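Matlala hallway scene, pre-run inspection checklist
Planner build 3570, simulator Tarkier, checked in November

1. Scene loading
Door, wagon and box are all present. OK.
Comment: the wagon stands in front of the yellow sofa, so the goal point must not be put behind it. I moved the goal in the config. 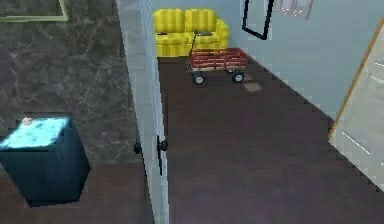

2. Door and handle
Door mesh loads with handle hardware in black. OK.
Comment: please check that the collision shape includes the handle. In build 568 it was missing and the planner made the path too close.

3. Perception
Wall and floor border is stepped in the render. Not OK, minor.
Comment: the segmentation may take these steps as small obstacles. Filter is set to 205, before it was 191. The small light patch on the floor near the wagon must be labeled as floor. 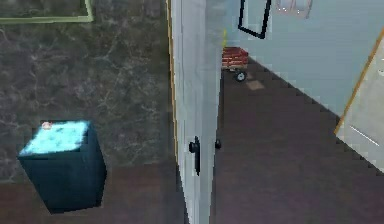 4. Stop conditions
Stop command tested from the Miltarora console. OK.
Comment: repeat this test after each restart of the controller.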